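Poten 9: grasp planner and trajectory filter changes

Poten 9 is on the internal package server as of 2018-06-24. Most of the work since March went into the two-arm planner, and anyone still on the old Sarmiento bindings should read the next few paragraphs before upgrading.

The planner no longer builds one joint trajectory for both arms. Each arm gets its own plan and a set of time windows during which it holds a shared volume. The second arm can start moving before the first has finished, provided the windows do not overlap. Planning time on the Flnorura test set dropped from 718 ms to 202 ms at the median. The worst cases are still bad, mostly when both goals sit inside one container.

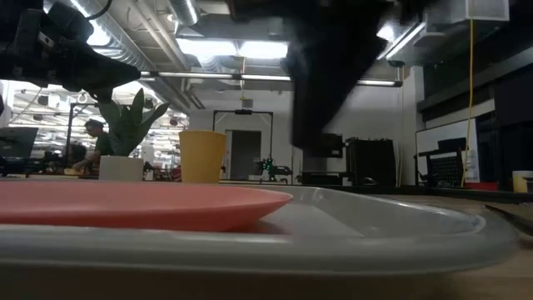
Perception changes are smaller but will be noticed sooner. The segmentation node now fits a rim curve before it fits a support plane, and the rim gets its own collision margin. Shallow containers used to be merged with the table whenever the wall height fell under the depth noise. A pink plate resting in a light-gray tray is the kind of nesting that needs this: two rims close together, one inside the other, and a floor that must be kept as a separate surface from the tabletop. Plants remain a problem. Thick pointed leaves come back as several thin clusters, and the tracker drops some of them between updates. The workaround is to set obstacle_mode to hull for anything tagged as foliage, at the cost of reach near the pot.

The trajectory filter runs at 1000 Hz on the controller side, as before. What has changed is the handling of late setpoints -- they are now discarded and logged, where the old filter stretched the segment to fit. Vurano users will see more warnings in the log after the upgrade. The motion is the same or slightly smoother.

Config files from the previous release load with one exception. The key shared_zone is gone and must be replaced by zone_windows, which takes a list. The migration script handles single-zone files only. Multi-zone files have to be edited by hand, and the loader will refuse to start if it finds both keys.

Known issue: replaying a recorded session with the simulator clock paused can leave a window locked. Restart the planner node to clear it.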